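Gripper fingers going through cabinet door in sim, then emergency stop on the real arm

Forum > Manipulation > Faults and safety

kettlebyte
Posted July 14, 2019

Hoping somebody has run into this. We have a Vistton arm with the two-finger gripper and a door-opening policy trained in simulation on the Lakus kitchen set. In sim it looked fine. On the real cabinet it pushed the fingers into the door on the first morning, didn't back off, and tripped the force limit at 70 N. There's a dent in the door and one finger pad is cracked. No one was near it, the cell gate was shut.

I went back to the sim logs and found that in 7 of the last 40 episodes the fingertips are inside the door panel for several steps. No contact is reported while that is going on. So the policy has been trained on a door that it can pass through in places, and I think it learned that pressing on costs nothing.

Wrist camera render from one of the episodes, on the approach to the panel: 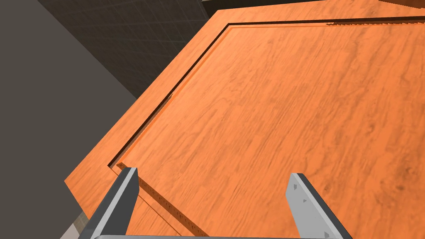
mossgate, I had your door thread from last September open while I was setting this up, so if you're still about I'd be glad of your view. Physics step is the default, solver iterations are set to 8.

mossgate
Check the collision mesh before you touch the solver. In the Lakus set the visual door and the collision door are separate files, and on some of the doors the collision one is a convex hull that has been moved to the hinge frame and not moved back. You get a door that looks right and is solid somewhere else. Turn on the collision overlay and swing the door through its full range. If the overlay lags behind or sits at an offset, that's your fault found.

plumb_line
I'd go the other way. 8 iterations is low for a stiff gripper against a thin panel. If the fingers are closing fast they can be through the surface between one step and the next. Halve the step first, it takes a minute to try.

mossgate
It does, but he says no contact at all is reported. With tunnelling you would normally see a contact on at least one step, often a huge one as it gets thrown back out. Silence for several steps says to me there is nothing there to hit.

plumb_line
Depends how often he logs. If it is every tenth step he could miss it.

kettlebyte
Logging is every step. I'll do the overlay tonight and the smaller step after that.

orrery
Leaving the sim to one side, why was 70 N the limit on a first run with a new policy? We start far lower and only raise it once we have watched a full set of runs with a hand on the stop. A shut gate is good but it doesn't save your door. The Jodport safety board lets you set a separate limit for the approach phase, so you can have a soft approach and still enough force to pull the handle.

kettlebyte
Fair point. The limit was left over from a drawer task with a sticky runner. It should have been reset and it wasn't, that one is on me.

tern
Don't agree with starting very low as a general rule. We tried it with Tiêu and got so many nuisance stops from cable drag that people began resetting without looking. That is worse than one dented door. Fix the cable, then lower the limit.

orrery
Then fix the cable. I wouldn't run an untested policy at a high limit because the low one is annoying.

tern
That's what I said, in that order.

kettlebyte
Update. mossgate had it. The collision hull for that door is turned at the hinge, so the outer part of the panel is solid and the part near the hinge has nothing behind it. All 7 bad episodes are ones where the gripper came in on the hinge side. I halved the step as well and it made no difference to those episodes, though it did calm down some jitter at the handle, so I have kept it.

I've corrected the hull and started training again from scratch – I don't trust the old weights. Also added a check that ends the episode if a fingertip is inside the visual mesh, whatever the contact report says.

plumb_line
Good. Could you post the check? I've got two other doors from the same set and now I want to look at them.

kettlebyte
Will do once I've tidied it up. The real arm stays off until the new pad arrives and the approach limit is set.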